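3.2 Soft bags and how they are packed

Our group (Renu Rathore, Alina Ciobanu and me) studied how a school bag changes its form when it is filled and emptied. We asked 16 pupils which bag they carry and wrote down what they told us.

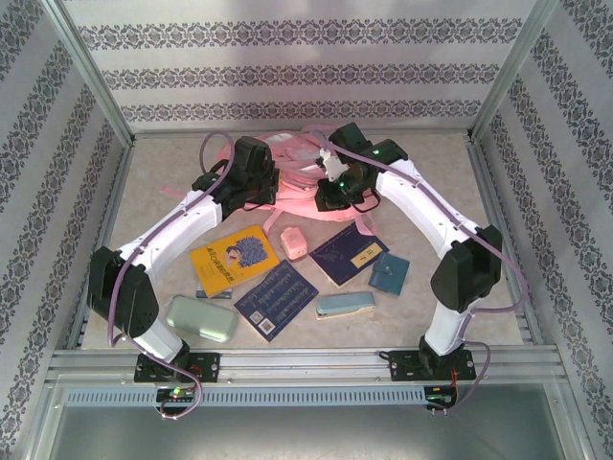 Most of the pupils preferred a soft bag to one with a stiff back. They said it is lighter, but the books are more difficult to put in. When a soft bag lies flat on a table, as the pink backpack does, the cloth makes folds and the straps go in different directions. One strap can even lie on top of a notebook. For this reason we recommend to open the zipper fully and put the biggest book in first. Small items should go in last.

In December we will repeat the questions with older pupils.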